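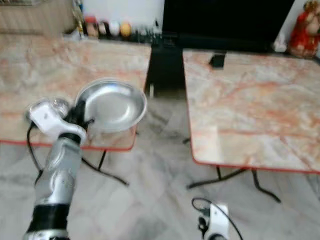

Household Goods and Their Claims
Handout for Unit 6: The Folding Table and the Steel Plate

Read before the session. Bring the worksheet from Unit 5, even if you didn't finish it.

Where we are

Last time we looked at chairs and the word "ergonomic," and most of you came away trusting it less. This unit takes two objects that get far less attention: the small folding table with a printed marble look, and the round stainless-steel plate. Both are cheap, both are sold in huge numbers, and both come with claims that get repeated so often they pass for knowledge. I'd like us to stop and ask who checked.

1. Marble that isn't claiming to be marble

A pink-and-white top with salmon and gray veins doesn't fool anyone into thinking a quarry was involved. A slab of real stone on thin folding legs would be a bad idea and everybody in the shop knows it. So the usual complaint, that the pattern is "fake," seems lazy to me. Fake compared to what? The better question is what the pattern does for the person who lives with the table.

The seller's answer is that veining hides crumbs and stains. Maybe. A busy surface hides a spill from the person who should wipe it up just as well as from the guest. I have never seen a catalog mention that side of it.

Then there is gloss. A shiny top is described as "easy clean" almost without exception. Gloss will show you a fingerprint at a low angle, and it will show you the underside of whatever you hold over it. Whether it wipes down more easily than a dull finish depends on the coating, and the coating is the one thing the label leaves out.

The red edge trim deserves a minute as well. Trim on the front edge may protect it from knocks, or it may cover a raw edge, or somebody may have liked red. You can't tell by looking, and you should be suspicious of any source that says you can.

2. Legs

Splayed legs are steadier than straight ones, other things being equal. That much is ordinary geometry. What the brochures skip is that other things are seldom equal. Thin metal legs flex, hinges loosen, and a load over a corner is a different problem from the same load in the middle.

For class we'll use the Cloldale catalog entry, which gives a load limit of 100 pounds. Note what is missing: where the weight was placed, for how long, and on what kind of floor. The Zinurbridge entry says its hinge was opened and closed 500 times. Once a day, that is well under two years. Is that a lot? Decide before we meet, and write down why.

3. Two small tables or one big one?

The standard advice is to buy a matching pair and push them together when company comes. I'm not convinced. Pushed together, two tops give you a seam, and seams collect rice. Any small difference in height turns into a ledge, and a plate sitting across it rocks. Leave a gap between them and you have two stations with a walkway, which can be more useful in a small living room, especially if one wall already belongs to a television. Yet the pair is nearly always advertised joined.

The pattern adds a minor nuisance. Two tops sold as matching may not line up in their veining once they touch. If that bothers you, it will bother you every day.

4. The plate

Stainless steel has a fine reputation and mostly earns it. It doesn't chip and it survives being dropped. Still, treat these three statements with care:

"It never rusts." It resists rust. Leave it in salty water long enough and see.

"It keeps food warm." Thin steel gives up heat quickly. A heavy ceramic plate warmed beforehand will usually do better.

"The rim is for grip." A raised rim does give fingers something to hold, and it keeps sauce in. Which of those the maker had in mind is a guess.

The Balaskas reading at the back of the packet reports on 2,447 customer comments about steel tableware. Watch how it treats silence. People who felt nothing in particular about their plates did not write in, and the author carries on as if they had.

5. For the session

Find one claim on a household item where you live, copied word for word. Write down what evidence would change your mind about it, in either direction. "It's just marketing" will not get credit. Neither will "my family has always used one."

If you choose a folding table, set it up, press lightly on a corner, and record what moved first. Please don't stand on it.

Optional: the Clolach leaflet on caring for shiny surfaces. It contradicts itself on the second page. See if you can find where.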